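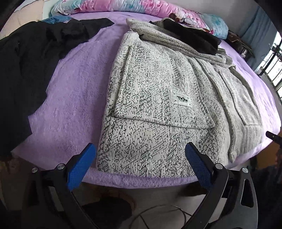
Couverture polaire lavande, veste grise pliée et vêtements noirs sur le lit.

Boîte à clés connectée Clutgate pour biens en vente ou en location
Vendue par Rirklow, matériel pour agences et bailleurs
Fiche mise à jour le 10 mai

En stock
Livrée avec quatre vis, quatre chevilles, un gabarit de perçage en papier et une notice en français (correcte, pour une fois)

Présentation

La Clutgate est une boîte à clés murale à code, pilotée par l'application Fesent. On y range les clés d'un appartement ou d'une maison, on envoie un code à la personne qui doit entrer, le code expire. Le fabricant parle de « visite autonome » et promet de vendre plus vite. Nous vendons des boîtes à clés depuis assez longtemps pour douter de la seconde partie. Un bien trop cher de dix pour cent reste trop cher, que la clé soit dans une boîte en alliage ou dans la poche du négociateur.

Ce que la boîte fait correctement, en revanche, c'est supprimer des allers-retours. Si vous avez un mandat à l'autre bout du canton, un diagnostiqueur qui passe à huit heures et un acquéreur qui veut revoir la cuisine avec son menuisier, vous comprendrez l'intérêt sans qu'on vous fasse un dessin. Si vous gérez un seul studio au-dessus de chez vous, gardez votre argent.

Caractéristiques

Poids : 961 grammes sans les clés
Corps : alliage de zinc, façade peinte
Capacité : trois trousseaux ordinaires, ou un seul si le propriétaire y a laissé le badge du parking, la télécommande du portail et un porte-clés en peluche
Codes actifs simultanés : 24
Journal : 50 dernières ouvertures conservées dans la boîte, les suivantes écrasent les plus anciennes
Alimentation : piles AA, non fournies
Liaison : Bluetooth, pas de Wi-Fi sans passerelle
Pose : murale uniquement, pas d'anse en option

Sur la capacité

Le visuel de l'emballage montre une boîte qui avale tout. Essayez avec une clé de cave ancienne, celles qui font la longueur de la main : elle n'entre pas. Nous l'avons signalé au fabricant, qui nous a répondu que le produit était destiné à « l'habitat contemporain ». Les agences qui travaillent dans les centres anciens apprécieront. Mesurez votre plus longue clé avant de commander, tige et anneau compris. Profondeur utile : 31 millimètres. Longueur utile : 112 millimètres.

Sur le journal des ouvertures

L'argument revient souvent chez les mandataires : le vendeur pourra savoir qui est entré et quand. C'est vrai dans une certaine mesure. La boîte enregistre l'heure et le code utilisé. Elle ne sait pas qui l'a tapé, combien de personnes attendaient derrière, ni si la porte de l'appartement a été refermée. Un code transféré par SMS à un beau-frère reste un code valable. Si votre mandat prévoit que toute visite soit accompagnée, la Clutgate n'y change rien et le journal ne vous servira pas d'excuse.

La limite de 50 entrées paraît confortable. Pendant des travaux avant mise en vente, entre le peintre, le plombier et l'électricien qui ressort toutes les heures chercher quelque chose dans son camion, elle est vite atteinte. Synchronisez avec le téléphone au moins une fois par semaine, ce qui suppose d'être sur place, à moins de prendre la passerelle.

Sur la passerelle

Vendue à part, évidemment. Elle relie la boîte à la connexion internet du logement et permet de créer un code à distance sans délai. Or un logement vide en attente d'acquéreur n'a le plus souvent plus d'abonnement internet, et parfois plus d'électricité. Nous la tenons en stock pour les locations meublées, où elle a un sens. Pour la vente, les codes calculés hors ligne par Fesent suffisent : on choisit une date de début, une durée, l'application fournit huit chiffres et la boîte les reconnaît. Inconvénient, un code hors ligne ne s'annule pas à distance. Donnez des durées courtes.

Sur l'application Fesent

La formule de base est gratuite et limitée à 3 boîtes par compte. Au-delà, abonnement mensuel. Nous n'affichons pas le tarif parce qu'il a changé deux fois sans préavis et que nous ne voulons pas nous faire reprocher celui d'avant. Demandez-le-nous par écrit avant d'équiper tout un portefeuille.

L'interface a été traduite à la va-vite. « Locataire » y désigne toute personne recevant un code, y compris le notaire. Le bouton « Expulser » révoque l'accès — prévenez vos stagiaires.

Les relevés sont exportables en tableur. Les heures s'y affichent selon le réglage du téléphone qui a fait la synchronisation : un téléphone mal réglé décale tout le fichier.

Pose

La boîte se fixe sur un mur plein, à hauteur de poitrine, à l'abri de la pluie battante. Percez avec un foret de six. Les chevilles fournies tiennent dans le béton et la brique pleine ; pour la brique creuse, achetez-en d'autres. Les vis de fixation sont à l'intérieur, boîte fermée elles sont inaccessibles.

En copropriété, le mur du palier et la façade sont des parties communes. Il faut une autorisation, et l'obtenir prend parfois plus de temps que vendre l'appartement. Beaucoup d'agences posent la boîte sans rien demander. Nous ne vous le conseillons pas, et nous ne reprenons pas les boîtes arrachées par un voisin.

Certains assureurs refusent d'indemniser un vol sans effraction lorsque la clé se trouvait à l'extérieur du logement. Lisez le contrat du vendeur, ou faites-le-lui lire. Le mot « connectée » sur l'emballage n'a aucune valeur pour un expert.

Résistance

Le fabricant annonce une résistance à l'arrachement « de niveau professionnel », expression qui ne renvoie à aucune norme que nous connaissions. Dans notre atelier, avec un pied-de-biche de longueur moyenne, la boîte vissée dans du béton a tenu environ quatre minutes. La même sur brique creuse, avec les chevilles d'origine, beaucoup moins. C'est mieux que la majorité des modèles mécaniques à molettes que nous avons au catalogue. Un coffre reste un coffre et une boîte à clés reste une boîte à clés.

Exposée plein sud en août, la façade noire devient désagréable au toucher et le clavier répond avec un temps de retard. Prenez la grise.

Retours d'utilisateurs

Lesego Motaung, négociatrice à l'agence Mokoena
« J'en ai six en service. Les visites d'artisans, c'est réglé, je n'y vais plus. Pour les acquéreurs je continue d'accompagner, je n'ai jamais vu quelqu'un faire une offre après être entré seul dans une maison froide avec les volets fermés. Une boîte remplacée sous garantie, clavier mort, échange fait en neuf jours. »

Keabetswe Mofokeng, bailleur de meublés
« Fonctionne. Le clapet qui protège le clavier casse si on l'ouvre avec des gants, j'en ai cassé deux. Les voyageurs ne lisent pas le message où se trouve le code et m'appellent quand même à minuit. Je ne vois pas ce que la boîte pourrait y faire. »

Nous publions les avis tels qu'ils arrivent, fautes corrigées.

Ce que nous répondons au téléphone

Piles vides : la boîte reste fermée. Une pile de 9 volts présentée sur les deux contacts du dessous la réveille le temps de taper un code. Gardez-en une dans la voiture. Le voyant orange clignote en principe plusieurs semaines avant la panne, encore faut-il que quelqu'un passe le voir.

Code principal oublié : réinitialisation chez nous, sur présentation de la facture et boîte déposée. Si elle est fermée et vissée au mur avec les clés dedans, c'est un serrurier, à vos frais.

Changement d'agence en cours de mandat : supprimez la boîte du compte avant de la céder. Une boîte d'occasion encore rattachée à un compte est inutilisable, et nous ne pouvons pas la libérer sans l'accord du titulaire. Méfiez-vous des petites annonces.

Panneau « À vendre » à côté de la boîte : évitez. Un panneau et une boîte à clés sur la même façade annoncent à toute la rue un logement probablement vide.

Garantie et retours

Deux ans pièces et main-d'œuvre, hors clapet, que le fabricant classe parmi les consommables. Nous avons protesté, sans succès. Nous joignons donc un clapet de rechange à chaque commande passée chez nous.

Retour possible si la boîte n'a pas été percée ni rattachée à un compte Fesent. Frais de renvoi à votre charge, sauf erreur de notre part.

Accessoires

Passerelle Wi-Fi Clutgate, prise murale
Clapet de clavier, à l'unité
Plaque arrière pour brique creuse avec six points de fixation
Lot de porte-étiquettes numérotés, sans adresse (n'écrivez jamais l'adresse sur une clé)
Housse de pluie : retirée de la vente, elle gardait l'eau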